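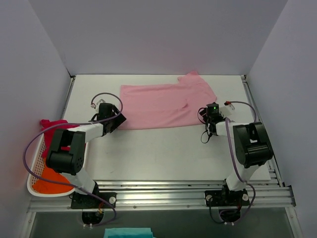
What does a film archive owe to a picture that almost no one saw on release? It owes the picture the same care it gives a success, beginning with a sound print and an honest record of how the film was made and shown.

Good evening, and thank you to the Delbridge Film Society for the invitation. My subject tonight is the director Yhon Huanca and his second feature, Dreter, which the Temthorpe Archive has now returned to circulation.

(Pause for house lights. Title card stays up.)

The film was shot in 19 days in a river town out of season. It has two principal actors, a ferry that does not run, and very little music. Reviewers of the time called it slow. Members of the Society who attended the April screening will recall that the first reel contains almost no speech, and that the quarrel between the sisters is heard through a wall before either woman is seen.
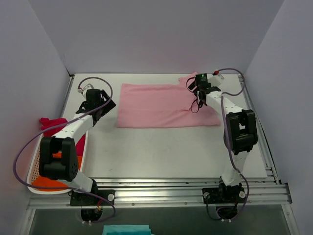

Huanca's use of costume deserves more attention than it has received. The older sister, Ines, has one good dress, and the film returns to it at each turn of the story – on the line, over a chair, and finally across the kitchen table while she decides whether to leave. Huanca holds on the dress for most of a minute. Pink cloth laid nearly flat on a white surface, with a fold along the lower part, is very close to what he gives the audience in that shot, and he asks them to read a decision in it. I believe the shot earns its length. Others disagree, and I will take questions on the matter.

(Run clip one. Sound down slightly for the ferry horn.)

The weak point of the film is its third act. The arrival of the brother is poorly prepared, and his speech on the dock explains what the earlier scenes had left to the viewer. Amegashie, the distributor, asked for a shorter ending. Huanca cut the speech in half and kept the dock. 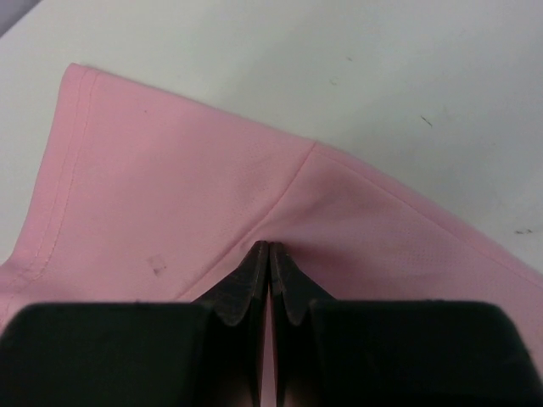 The half that remains still stops the film. It repeats the matter of the father's debt, which was settled in the bank scene, and it gives the younger sister nothing to do but listen. The recovered reel shows that she once had a reply of 3 lines. The Archive has placed that reply on the study copy and left the release version as it stood, a policy I support.

(Run clip two. If time is short, go directly to closing remarks.)

On the print itself: the color in the river scenes had faded badly, and the new grading follows the director's written notes where they exist. Where they do not, the Archive made a judgment and recorded it. A full list is available at the desk. Please note that reel four carries a splice that could not be repaired.

Closing: thank the projection staff. Remind members that the study copy may be viewed by appointment.

Search talks and notes Enter keyword Go

This site uses cookies to remember your settings. Accept / Manage

Contact the Society | © Delbridge Film Society | Back to top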